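ホーム 読みもの 聞いてきた話 道具と部屋 お便り

かごのふたは開けておく派です チャルトゥ・ジェマルさんに聞く、卓上のままごと道具としまい方

文と聞き手 ジョリーン・ンガタ
2025年9月9日

ままごと道具の話を聞きに行ったはずなのに、帰りの電車ではずっと、かごのふたのことを考えていました。ふたです、ふた。うちにもふた付きのかごがあるのですが、開けるたびに外して、どこに置いたかわからなくなって、結局ふたなしで使っています。その話をしたら、チャルトゥさんに「それはかごがかわいそう」と笑われました。

チャルトゥ・ジェマルさんは、ロドリーで「アマラル」という小さな道具の貸し出し室をやっています。貸すのはおもちゃの野菜や果物、皿、かご、積み木のたぐい。借りる人はいろいろで、子どものいる家はもちろん、言葉の教室の先生や、卓上遊びの会を開く人も来るそうです。わたしが訪ねたのは8月のいちばん暑いころで、着くなり冷たい麦茶を2杯いただきました(ごちそうさまでした!)。

かごを集めはじめたのはいつですか、とまず聞いてみました。

「21年前。最初はおもちゃじゃなくて、自分の縫いものを入れるためだったの。でも入れるものより、かごのほうが好きになっちゃって。今ここに出しているのは9個だけど、家にもあるのよ。数えないでね、夫に知られたくないから」

なかでも出番が多いのが、籐を編んだ、角を落としたような細長い八角形のかごだそうです。台帳の番号は3035。番号で呼ぶのかと思ったら、みんな「緑の子」と呼んでいるとのこと。内側の布の色からきた名前です。

「外側はごくふつうの、おとなしい色でしょう。だから中を開けたときに、ぱっとしてほしかったの。黄緑の布って、広げて見るとちょっと派手すぎるかなと思うんだけど、かごに入ると急に落ち着くのね。ふしぎよ」

布はぴんと張らず、縁のところにやわらかくひだが寄るくらいにしておくのが好みだそうです。わたしは几帳面に張るものだと思い込んでいたので、これには驚きました。

「張ると、見た目はきれいなのよ、最初だけ。でも中に何か置いたときに、よそよそしい感じになるの。ひだがあると、ものが寝床に入ったみたいになるでしょう」

寝床。たしかに、ゴーヤが昼寝をしているように見えてきます。

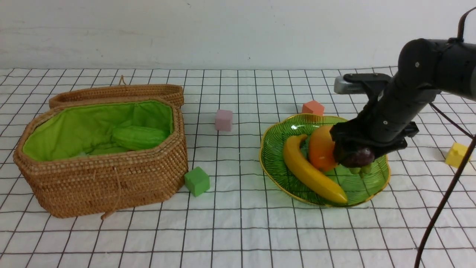

ふたを立てた「緑の子」とゴーヤ。皿にはバナナとオレンジ色のパプリカ。

で、ふたの話です。チャルトゥさんは、遊んでいるあいだはふたを本体の後ろに立てておくのだそうです。

「外して横に置くとね、人はそこに何かのせるの。バナナをのせる。積み木をのせる。そうすると、しまうときにまずふたの上を片づけなくちゃいけない。立てておけば何ものらないし、小さな壁みたいになって、奥に転がるのも少しは防げる。完璧じゃないけど」

ゴーヤを最初に入れるのは決まりなんですか、と聞くと、首をかしげて、しばらく考えていました。

「決まりじゃないけど、わたしはそうするわね。長いから。長いものを先に斜めに寝かせて、空いたところに丸いものを入れていくと、わりと気持ちよくおさまる。でも子どもは桃でもなんでも好きなものから入れるし、それでも入るのよ。入らなかったら出して、またやればいいの」

このあたりで二人とも話が脱線して、本物のゴーヤをどう食べるかでずいぶん盛り上がってしまいました。チャルトゥさんは卵と炒める派、わたしは薄く切って塩をして、かつお節をどっさりかける派です。おもちゃのゴーヤを見ていると、なぜかお腹がすくんですよね。

話を戻します。次は皿のこと。緑色の透けるガラスで、縁が波をうっていて、そこに金がひとすじ入っている果物皿です。おもちゃにガラスの皿を合わせるなんて、ずいぶん思いきったことをするなあと思って、理由を聞きました。

「セラドソープの蚤の市で見つけたの。箱の底で新聞にくるまっていて、おじさんが『それは花の皿だ』って言うのよ。でもうちに来る人には、葉っぱの皿だって言う人もいる。細い筋がずっと広がっているから、葉っぱに見えるのもわかるわ。どっちでもいいの。わたしはその日の気分で呼んでる」

貸し出すのは大人がついている場だけ、と決めているそうです。プラスチックの皿も棚にはたくさんあるけれど、この皿を出すと手つきが変わる、とチャルトゥさんは言います。

「そうっと置くようになるの。大人もよ。大人のほうが変わるかもしれない。おもちゃのパプリカをね、本物みたいに両手で置いた人がいたわ」

もうひとつのお気に入りの理由は、透けること。下に白地に黒の格子を敷いておくと、線が緑色になって皿の底から見えるのだそうです。
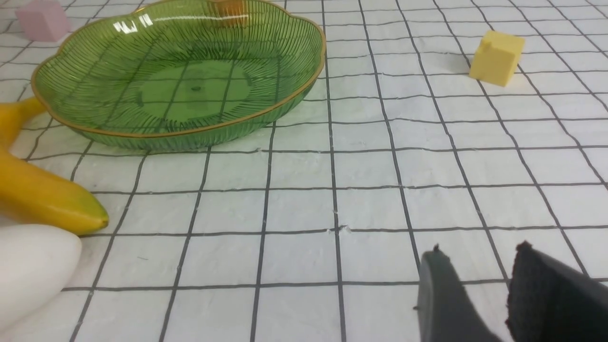 「格子はね、最初は並べる目安のつもりだったの。ひとマスにひとつずつ、とか。でも誰もそんなふうに使わなかった。みんな線なんか気にしないで置くのよ。それでも敷いていると、なんとなく場所の話がしやすいのね。『もうひとマス向こう』とか『そこの線のところ』とか。言葉の教室の先生が気に入ってくれているのは、そこなんですって」

線の太さがそろいすぎていないところも、わたしは好きでした。きっちりした方眼紙の上だと、バナナを置くのにも緊張しそうです。

すり傷や細かい汚れは気になりませんか、と聞いたら、「気にしていたら貸せない」と即答でした。たしかに。使うものですもんね。

「白は目立つのよ、なんでも。でも目立つからいい。黄色いものも緑のものも、白の上だとちゃんと自分の色に見えるから。前に木目の布で試したことがあるんだけど、茶色いものが全部どこかへ行ってしまって。ヴェセルっていう、うちで出している小さな冊子があるんだけど、その写真を撮ったときにやっと気がついたの。栗がいない、って」

積み木についても聞いておきたいことがありました。野菜や果物の仲間に、どうしてやわらかいスポンジの四角い積み木がまざっているのか。ピンク、緑、オレンジ、黄色。どう見ても食べものではありません。

「何でもないものがほしかったの」とチャルトゥさん。「バナナはバナナでしょう。どこに置いてもバナナ。でも四角いのは、豆腐になったりチーズになったり、お客さんになったりする。黄色はだいたいバターね。緑はその日によって違う。ピンクはいまだに意見が割れてる」

わたしはかまぼこだと思います、と言ったら、その場で「新説」として認めてもらえました。うれしい。

スポンジなので角が欠けることもあるけれど、そのままにしているそうです。「欠けたほうが覚えてもらえるのよ。ああ、この子だって」

片づけの順番についても、しつこく聞きました(わたしがいちばん苦手なところなので)。遊びのおしまいに、まず皿を空にする。果物をかごに戻す。それから四角いもの。最後に皿を拭いて、別の箱へ。かごと皿を一緒にしまわないことだけは、借りる人に必ずお願いしているとのことでした。

「でもね、途中でやめてもいいの。バナナを出しっぱなしにして帰る人もいる。わたしが夕方に戻すだけ。その時間がけっこう好きなのよ。今日はここで何をしてたのかなって、置いてある場所で想像できるから」

ああ、それはちょっとわかる気がします。うちの台所も、朝のまな板の位置で、前の晩に夫がこっそり何か切ったのがばれるので。
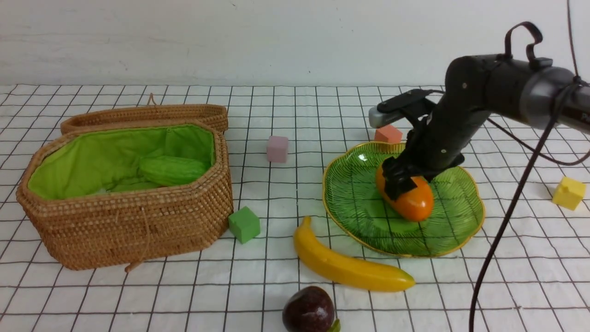
皿にはオレンジ色の果物。バナナは皿の手前、ゴーヤはかごの中。

オレンジ色の果物については、マンゴーなのかパパイヤなのか、最後まで結論が出ませんでした。チャルトゥさんはパパイヤだと思って買い、借りる人の半分はマンゴーと呼ぶそうです。台帳には「果物(オレンジ、卵形)」と書いてありました。ずるい。

「こういうのは、呼んだ人の勝ちでいいの。お店屋さんごっこで『マンゴーください』って言われたら、マンゴーを売ればいいんだから」

同じようなことが、紫がかった茶色の丸い実にもあります。緑のへたがちょこんと付いていて、プラムのようでもあり、マンゴスチンのようでもあり。わたしはマンゴスチンに一票入れてきました。食べたいほうに入れただけです。

これから増やしたいものはありますか、と聞いてみたところ、答えは意外にも「れんこん」でした。

「穴があるでしょう。のぞけるじゃない。前に持っていたのは貸したまま帰ってこなくて。怒ってはいないのよ、よっぽど気に入ったんでしょうね。でも、もし読んでいたら返してください」

と、しっかり書いてほしいと言われたので書きました。れんこんをお持ちの方、アマラルまでお願いします。

帰りぎわに、かごを閉めるところをやらせてもらいました。ふたの上に付いているひもの輪をつまんで、そろそろと手前に倒します。わたしは布のひだをはさんでしまって、やり直し。二度目もはさみました。チャルトゥさんは横で麦茶を飲みながら「急ぐからよ」と言うだけで、手を出してはくれません。

三度目でようやく閉まりました。うちのかごのふたは、帰ってから押し入れの奥で見つかりました。今は立てて使っています。

お問い合わせ 「聞いてきた話」係まで 文章と写真の無断転載はご遠慮ください © 2025 ページの先頭へ戻る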